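Notebook, kitchen cell: wrist and hand service
December 4, 2019

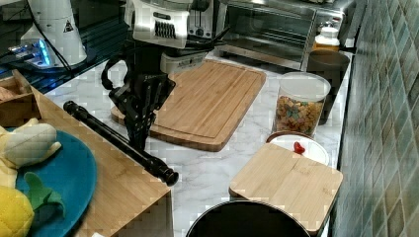

Started with the hand unloaded and the arm parked over the counter. Brake check on the wrist joint first, before anything came apart. Release, half turn, re-engage, watch for creep. No creep visible on the joint readout after five minutes. Logged as OK.

Reason for the service: Intan's note from October about the hand arriving short on closing moves. She had put it down to calibration. Syahrul thought cable drag. Both turned out to be partly right, see below.

State on arrival
Cycle counter on the hand controller read 814 since last reset. The reset was mine, after the finger swap, so that is the true count for this set of fingers. Controller firmware unchanged. Arm error log had two entries, both protective stops, both with the wrist near its rotation limit. Copied the log to the Restmont share under the cell folder.

Mechanical
Supported the hand from below with the foam block before loosening anything. The coupling bolts at the wrist came off at uneven torque. One was close to finger tight. That one is on the side you cannot reach with the short key unless the wrist is turned, which explains why it gets skipped. Cleaned the threads, fresh medium threadlocker, retightened in a cross pattern in two passes. Paint-marked all heads in yellow. If a mark is broken next time, write down which bolt and don't just retighten it.

Mating faces clean. Slight fretting on the dowel hole, not enough to act on. Dowel still a push fit. If it ever drops in under its own weight, replace the adapter.

Finger joints: checked each one by hand with the drives off. All free except the distal joint on finger two, which had a gritty spot close to full flexion. Took the cover off and found crumbs packed against the return spring. Brushed out, vacuumed, no lubricant. The Rameo sheet says dry joints only, and oil plus crumbs would make paste. Gritty spot gone.

Same crumbs in smaller amounts on finger one. We have been handling dry cereal in this cell and it sheds. Proposal: keep the lid on the jar unless the task needs it open, and add the finger joints to the vacuum round at the end of each session.

Pads: worn on the leading edge, still above the limit. Did not change them. One spare set left in the drawer. Bríd to order from Culton, lead time unknown.

Cable
The hand cable had been routed with the service loop too tight. With the wrist at the far end of its rotation the loop went taut and pulled sideways on the connector. That matches the two protective stops. Rerouted with a larger loop, strain relief moved up one clamp position. Ran the wrist end to end at 10 percent speed with the loop in view the whole way. It clears the arm and does not touch the counter at the lowest working pose.

Connector pins inspected under the loupe. None bent. Latch is a bit soft, acceptable.

Wrist vents: blew out from the front with the hand vacuum reversed, low setting. Do not use the compressor on these. Teresa did that on the other cell and we had a fan fault the next day.

Calibration
Zeroed all finger joints against the printed fixture. Offsets before and after are in the spreadsheet. Only finger two had moved by more than the tolerance, consistent with the crumb problem.

Tool center point redone using the four-pose method with the pin. First attempt gave a poor residual. I had forgotten to clear the old payload value, which was still set for the previous adapter. With the payload corrected to 594 g the second attempt was within limit. Saved as the active tool. Old tool definition kept, renamed with the suffix _old, please do not select it.

Closing current limit had been raised at some point to 89 percent. Nothing in the notebook about it. Whoever did it probably wanted to get past the short closing. Put it back to 60. With clean joints it closes fully at 60.

Work surface
Cutting board goes back diagonal on the counter, as in the current layout. I considered squaring it to the wall but Bayu's recorded poses assume the diagonal and I am not going to redo them for neatness. Juice groove is a nuisance for thin objects, since the fingertips find the groove before they find the edge of the part. Approach height over the groove raised by 3 mm in the Nair script. Plush items are not sensitive to this. The banana and the pineapple stay on the teal plate as the standard soft pair.

Height of the counter relative to the arm base rechecked at three points on the bare surface. No change from the last values.

Functional test
Twenty closings on air, no load: no faults.
Ten picks on the plush banana from the plate: ten good.
Ten picks on the plush pineapple: nine good, one slip. The fingers caught the felt leaves instead of the body. Grasp pose issue, not hardware. Left for Bayu.
Wrist sweep at working speed, both directions: no stops, no cable contact.

Counter on the controller reset after the test. Next service due at 2000 cycles or at the first short closing, whichever comes first.

Open points
Pads, one spare set left (Bríd).
Grasp pose for the pineapple (Bayu).
Find out who changed the current limit. Write it here if it was you.
Long key for the hidden coupling bolt, ours is missing from the roll. I used the one from the Restmont bench and have put it back.
Syahrul wants a photo of the new cable loop for the setup sheet. Not taken yet.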